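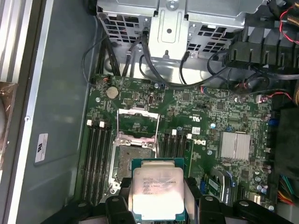 Xeon E5-1630V3 over the open socket of a desktop workstation, memory slots empty.

Workstation Refurbishment at the Agbeko Learning Center
Progress report to the Jallorix Fund
Prepared by Nhyira Kwofie, workshop lead
Period covered: March through May

Summary

The grant pays for parts, bench equipment and staff hours to rebuild retired desktop workstations for the drafting and video classes at Agbeko. At the end of May, 9 machines are finished and in the classroom. Another 5 are on the benches in different stages. Two were stripped for parts after their power supplies and boards both failed testing.

Work done in this period

All of the workstations came from one office closure and were donated through Workora. They arrived without drives and most had no memory. We opened each case, blew out the dust, tested the power supply on its own, and checked the board for bent socket pins before anything else was fitted.

Processors were the slowest part of the job. Several machines came with chips that did not match the paperwork, so we now remove every processor, clean the old paste off the lid, read the marking, and write it on the build sheet. Chips go back in only after the socket has been looked at under a magnifier. The load plate and lever are left open until a second person has checked that the chip is turned the right way. This adds a few minutes per machine. We have not damaged a socket since we started doing it.

Memory goes in after the processor. The boards with four slots on each side of the socket give us room to grow, and we are filling only some of the slots for now. The drafting class does not need more than that. The video class will, and those machines will be topped up when the next parts order comes in.

Coin-cell batteries are being replaced as a matter of routine. Several of the first machines lost their clock settings overnight, and we spent time looking for other faults before swapping the battery.

Problems and delays

The April memory order was late and part of it was the wrong type. The supplier took it back without charge, but the benches were held up while we waited. We used the time to clean cases and label cables.

Two of the finished machines came back from the classroom with fan noise. One had a cable touching the blades. The other needed a new fan. Both are in use again, and cable routing has been added to the final check.

We also ran short of thermal paste and bought some locally at a higher price than planned. The receipt is in the expense folder.

Spending

Spending is within the approved budget. The parts line has $400 left, which we would like to keep for memory. The bench equipment line is closed. Staff hours are slightly under plan on account of the late order, and we expect to use the rest by the end of the summer.

We are asking for one change. The original budget set money aside for new cases, and the old ones are sound apart from scratches and a few missing drive covers. We would like to move that amount to storage drives. A revised budget page is attached for your approval.

Records

Build sheets are now kept in Drirelum in place of the paper binder. Each sheet lists the processor marking, memory fitted, power supply test result, and the name of the person who did the final check. Sheets for the earliest machines are still being typed in. The paper copies will stay in the workshop until that is done.

Plans for the next period

Finish the machines on the benches and move them to the video classroom.
Place the second memory order once the budget change is settled.
Run a stress test on every finished machine before classes resume.
Train two more people on processor fitting and the final check.

Please send any questions about the budget change to me at the workshop. I can also supply build sheets for individual machines if you need them for your own files.

Nhyira Kwofie
Agbeko Learning Center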